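Icing a kids' birthday cake the night before

Bake the cake two days ahead if you can. A day-old cake crumbles less under the knife, and it can sit wrapped on the bench overnight. Level the top with a bread knife before you do anything else.

For buttercream, beat 500 g of soft butter until it is nearly white, then add the icing sugar in 2 lots. Gel colour goes further than liquid. Mix it one shade lighter than you want, as it darkens while it stands.

Put on a thin coat first to hold the crumbs and chill it for 26 minutes. My timer lives on that number and it works fine. The second coat goes on thicker, with a warm palette knife.
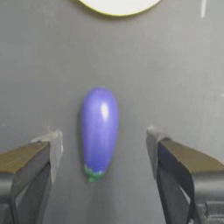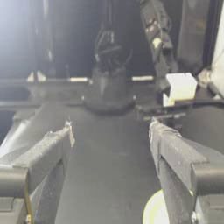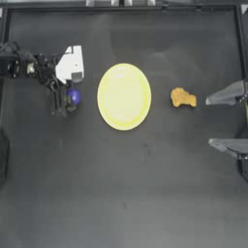

Keep back half a cup of icing for patching. Something always gets bumped in the car. Spread a damp tea towel under the board so it doesn't slide, and carry the candles separately.

If you're using plastic toys as toppers, wash them in hot soapy water and dry them well. Stand them on a small disc of baking paper so the colour of the icing doesn't stain them.

Leftover buttercream freezes for up to three months. Thaw it in the fridge, then beat it again before you use it.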